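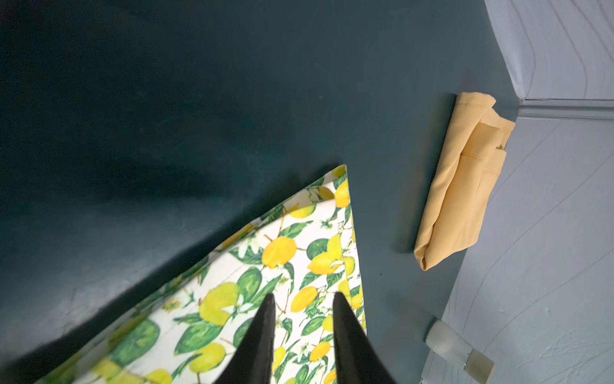
## Cloth Folding at the Shared Shop: What I Built and How Far I Got

Project report, 8/3/19

My project was a small robot arm that folds kitchen cloths. I know, I know, a person can do it in four seconds. But I wanted something with soft parts in it, because everybody in my section was stacking blocks, and cloth never sits the same way twice!

I did the whole build at the Lurcombe shared workshop, on the bench by the back door, with my project partner Ashwin Shetty. Our advisor was Vivek Bhatia, who read every draft of the plan and crossed out most of the first one (he was right, I had promised it would do shirts).

### The arm and the fingers

The arm came from a kit called the Lagman. We put it together in June and it took way longer than the booklet said, mostly thanks to one shoulder joint that I put in backward. The kit fingers were blunt and wide, fine for blocks and hopeless for fabric, so we made our own. The ones we ended up with are black and smooth, and they taper down to a narrow tip so they can get hold of a corner without grabbing half the cloth along with it. Getting there took 3 versions. The first was too short and the second flexed.

The camera rides at the wrist and looks out past the fingertips, so whatever the arm is about to pinch is right there in the view. I like this setup a lot. The catch is that the fingers hide part of the cloth just when you care about it most, so the program picks its corner from higher up and remembers it on the way down.

### The cloths

We used two kinds for most of the work. One is white with lemons, leaves and little white flowers all over it, and the other is a plain pale orange. I figured the plain one would be easier. Nope! On a dark teal surface they both stand out fine, but folded over on itself the orange one is just orange on orange, and our edge finder kept treating the inside folds as corners.

The lemon cloth had its own problem, which is that the hem has the same print as everything else. Where the edge doubles over you get this thin strip with lemons that don't line up with the lemons next to it. Ashwin wrote a check that looks for that mismatch, and it helped more than anything I did that week (I was re-crimping connectors).

### Test runs

We logged 1,357 pictures from the wrist camera and I labeled the corners by hand, mostly at night with the radio on. Then we did 214 pinch attempts. The arm got the corner and held on in 89 of them. Most of the misses were height errors, where the tips closed just over the fabric and came up with nothing.

Lint bothers it too. Specks show up on a dark surface, and an early version of the program went after one very confidently.

### Still to do

- Slow down the last bit of the descent
- Try the softer fingertip pads that the Savthorpe shop sells
- Relabel the orange cloth pictures, my early ones are sloppy
- Move the code off my laptop and onto the Prarnero board

Full folds are still hit or miss, so I left them out of the numbers. Ashwin has the arm through the end of the month and is working on the descent first.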